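Sondska numbers out this morning. Reading the release now, thread as I go, bear with me

1/ Headline: back in profit for the quarter. Stock up 7% at the open. I own a little, bought last November, so take all this with salt

2/ Revenue up 17% on the year. Good. But most of that is Clitura, which they only started consolidating in January. Strip it out and the old business is pretty much flat

3/ They do give the organic number btw. Page 29, in a footnote. Font size of an aspirin label

4/ Gross margin better. Freight was lower and they finaly stopped discounting the housewares line. No complaints from me there

5/ Now the bit I don't love. There's a one-time gain from selling the Vollstead warehouse and it sits ABOVE operating income. So "operating profit" includes selling a building. Come on

6/ Take the warehouse out and it's a small loss. Smaller than last year! That's progress! Just say that!
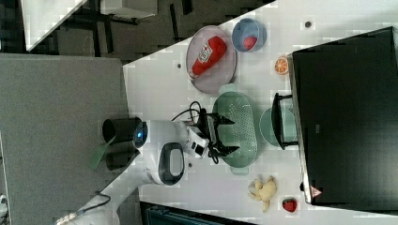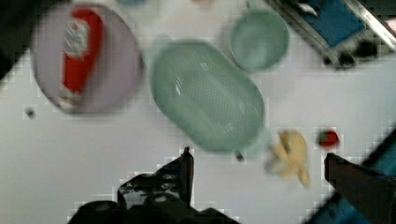
7/ Cash. This is what I actualy care about. Operating cash flow still negative, inventory way up. They say it's stocking ahead of the summer orders. Same line as last year and then we got a write-down

8/ Debt: $50 million revolver, mostly drawn. Covenant test is next quarter. Release says "comfortably in compliance" and gives no ratio. Would like a ratio please

9/ Somebody in replies asking about the dividend. Still suspended. No timeline. Wouldn't expect one until the revolver comes down and tbh I'd be annoyed if they paid it sooner

10/ Call just started. Mostly reading the release out loud so far

11/ First question is on Clitura, good. Integration "on track," one system left to move over. Earnout is payable in shares or cash, company's choice. Did not know that. Dilution if they pick shares, more on the revolver if they pick cash

12/ Question on Cho, the smaller brand. They're "reviewing options". So it's for sale. Sales there have been sliding for a while, fine by me if the price is halfway decent

13/ Full year guidance unchanged, which after a quarter like this is kind of a soft cut?? If the warehouse gain was already in the guide then ok. If it wasn't, the rest of the year just got worse. Two people asked. Two non answers

14/ Call over. Shorter than usual. Stock has given back nearly all of the open

15/ Where I am: holding, not adding. Want the covenant ratio and want to see inventory come down. If it's up again next quarter I'm probably out

16/ Correction to 4, freight was lower per unit, total freight went up. My bad, reading too fast

17/ Filing should be up later today, will check the earnout terms and add them under this one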